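Filed under: Home & Habits / Opinion

In Defense of the Thin Curtain

My brother-in-law Jabari Mfaume has blackout curtains in every room of his house, including the one where he eats breakfast. He loves them. He'll tell you about the lining. I've slept over there and woken up with no idea whether it was morning or the end of the world, and I think we've all gone a little overboard with this stuff.

Give me a sheer! Give me something off-white with a loose weave that lets the sky come through. I paid 66 dollars for my last set from Kesance (I know, I know, you can get them cheaper) and I've never once wished they were thicker.

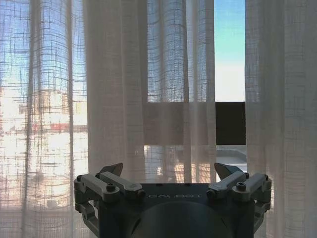 People say thin curtains are pointless, that they don't block anything. But blocking isn't the only job a curtain has. Mine take a hard, glaring afternoon and turn it into something I can sit next to with a book. They move when there's a breeze. And on the days I want the whole view – rooftops, towers, the haze way out at the edge – I push them over to the side and there it is. 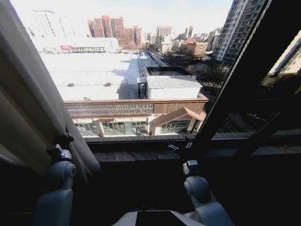
I'd rather look out at a big flat roof and a bunch of bare trees than at a wall of gray polyester, and I don't care if the trees aren't doing much. A city view doesn't have to be pretty to be good company. You get to know your roofs.

Yes, you lose some privacy after dark. So hang a shade behind them and pull it down at night, like my grandmother did. Jabari says that's two things to wash. Fine, Jabari. I'll wash two things.

Comments (3)

Naa Agbenyega: Night shift nurse here. Come take my blackouts from me, I dare you.

Wafula Kimaro: Do yours shrink in the wash? Mine went up a good two inches and now they look like pants on a tall kid.

Yolandi Shezi: Cold water and hang them back up damp, Wafula. No iron needed.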